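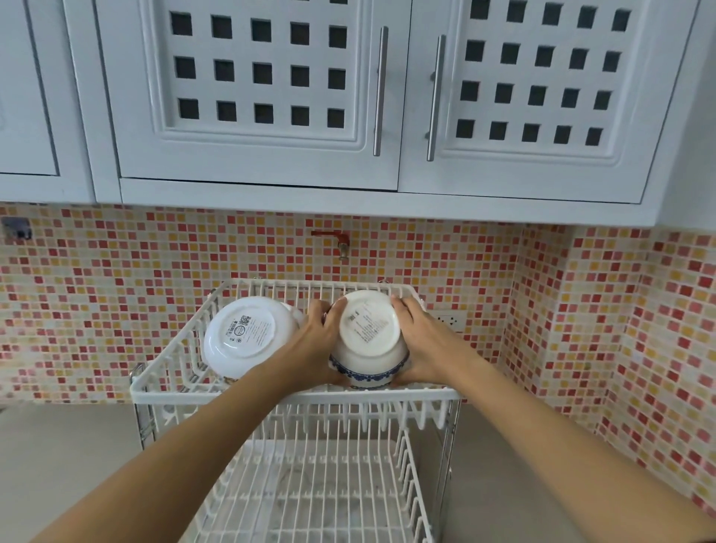 全文约2400字 | 阅读时间约8分钟

社区共享厨房与独居长者共膳计划
中期进展报告

提交单位:Clokside社区服务中心
提交对象:Pekico公益基金
报告期:项目启动至2018年4月
项目负责人:Theresia Pichler

一、报告说明

根据资助协议第六条的规定,受资助方应于项目执行过半时提交中期进展报告,就活动开展、人员配备、经费使用及后续安排作出书面说明。本报告由中心项目组编写,经中心主任Neville Hartley审阅后报送。财务明细及凭证复印件另册装订,随本报告一并寄出。

本项目旨在利用社区现有厨房场地,为辖区内独居及仅与配偶同住的长者提供定期共膳服务,并以共膳为依托开展营养指导和邻里互助。项目不替代政府已有的助餐配送服务,对已享受上门送餐的长者,仅在其本人愿意外出用餐时予以登记。

二、服务对象与登记情况

截至报告期末,登记参加共膳的长者共236人,其中独居者158人,其余为与配偶同住者。登记工作由中心社工上门或在服务台办理,登记表内容包括饮食禁忌、慢性病用药、咀嚼与吞咽情况、紧急联系人以及出行是否需要陪同。

项目组在登记过程中注意到,原申请书对吞咽困难长者的需求估计不足。部分长者能够自行到场,但无法进食普通饭菜,初期只能由家属自带食物。项目组自第二阶段起增设软食一档,由厨房单独备制,并请社区卫生站的护士对当班人员作了喂食安全方面的讲解。软食档目前与普通餐同时供应,不另收费。

登记对象的分布亦不均衡。河东片区登记人数较多,北坡片区因道路坡度较大、公交站点较远,长者到场意愿明显偏低。项目组曾与街道商议在北坡设置临时供餐点,因场地缺少符合要求的上下水设施,暂未落实。相关考虑见本报告第七部分。

三、共膳活动开展情况

报告期内共供应午餐891人次。供餐以午餐为主,菜单按两周一轮编排,由营养师审核后张贴于服务台和各楼栋公告栏。每餐设主食一种、荤菜一种、素菜两种和汤一种,控制油盐用量,节令期间适当调整。元宵节和清明节前后,厨房分别供应了汤圆和青团,糯米类食品均提前切小,并由当班人员逐桌提醒慢食。

就餐环节的组织方式作过一次调整。启动初期采用窗口领餐,长者需端盘行走,存在滑倒和烫伤的隐患。调整后改为分桌送餐,每桌设一名桌长,由身体状况较好的长者轮流担任,负责核对人数和转达意见。桌长制度推行后,意见反馈较以往及时,菜品偏硬、汤温不足等问题多在当周得到处理。

餐后活动包括读报、量血压、手工和棋类,参加与否由长者自行决定。其中量血压一项参与最为稳定,社区卫生站据此为数名长者更换了复诊日期。手工活动因材料供应断续,开展次数未达到计划要求,项目组已改由中心统一采购材料。

四、厨房管理与食品安全

共享厨房由项目组和社区居民共同使用,供餐时段由项目组专用,其他时段按预约开放。为避免责任不清,双方签订了使用约定,对清洁、燃气关闭、食材存放和钥匙交接分别作出规定。交接记录由前后两班人员签字,按月归档。

食材由Stevens食品配送行按日送达,验收时核对品名、数量、生产日期和外包装状况,不合格者当场退回。报告期内发生退货2次,一次为叶菜腐烂,一次为冷冻肉品送达时已部分解冻,均由供货方于当日补送,未影响供餐。项目组已就冷链运输问题向供货方发出书面意见,对方答复将更换保温箱,并接受不定期抽查。

餐具实行一人一套,使用后经清洗、消毒、沥干再行入柜,不用抹布擦拭。碗类一律倒扣放置,以利排水。出现缺口或裂纹的餐具即行报废,由厨房组长登记后补充。生熟刀具和砧板以颜色区分,存放位置固定,新到岗人员须经组长带教后方可独立操作。

每餐食品均按规定留样,冷藏保存满四十八小时。区市场监管部门在报告期内到场检查一次,提出两项整改意见:一是调味品开封后未标注开封日期,二是排风罩滤网清洗间隔过长。两项均已整改完毕,整改回执附于财务分册之后。

五、人员与培训

项目现有专职人员三名,分别负责统筹、厨房和个案工作,其余岗位由兼职厨工和社区居民承担。所有接触食品的人员均持有有效健康证明,到期日期由统筹人员登记并提前通知换证。

培训内容分为食品安全、长者沟通和应急处置三个部分。应急处置培训以噎食急救为重点,采取分组演练的方式,参训人员须逐一完成操作。演练中暴露出两个问题:急救箱存放位置距就餐区过远,夜间及周末值班电话更新不及时。急救箱现已移至就餐区入口处,值班电话改为每月核对。

厨房岗位的人员流动较为频繁,尤以春节后为甚。项目组在三月间一度仅能维持最低配置,部分菜品改为较易备制的品种。项目组认为,现行兼职补贴标准与周边餐饮岗位差距较大,是人员不稳定的主要原因,拟在下一阶段预算中作适当调整。

六、信息登记与经费使用

就餐登记自第二阶段起改用Clumeo登记系统,替代原有纸质签到。长者到场时由服务台人员代为登记,本人无需操作。系统投入使用后,缺席情况可在开餐前掌握,对无故缺席的独居长者,由社工于当日电话联系,联系不上者安排上门探访。涉及健康状况的信息仅限个案人员查阅,纸质旧表已统一封存。

经费方面,食材、人员补贴和培训三项支出均在预算范围之内。设备维修一项超出原定额度,主要用于更换老化的燃气软管和蒸柜密封条。该项超支部分已由中心自筹经费垫付,未动用专项资助资金。宣传印刷一项结余较多,项目组申请将结余调剂至软食备制用具的添置,调剂申请表已随财务分册报送,请予审核。

七、存在的困难及后续安排

北坡片区的覆盖问题仍未解决。项目组拟于5月与街道再次会商,讨论两种办法:一是借用北坡小学食堂的空闲时段,二是安排车辆接送长者至现有厨房就餐。前者需取得校方和教育主管部门同意,后者涉及车辆保险及陪护人员配备,费用尚在测算。会商结果将以补充说明的形式报送贵基金。

高温季节的食品安全是下一阶段的工作重点。项目组将停止供应凉拌类菜品,缩短熟食出锅至上桌的时间,并对冰箱温度实行早晚两次记录。就餐区的两台旧空调制冷能力不足,已列入中心年度更换计划。

关于服务成效的评估,原计划仅采用满意度问卷。考虑到部分长者视力不佳或不便书写,项目组将增加入户访谈,由未参与日常供餐的社工执行,访谈提纲于实施前送贵基金征求意见。

以上报告请审阅。对本报告内容如有疑问,请与项目负责人Theresia Pichler联系。

附件目录
附件一:经费收支明细及凭证复印件(另册)
附件二:经费调剂申请表
附件三:市场监管检查整改回执
附件四:两周循环菜单(含软食)
附件五:厨房共同使用约定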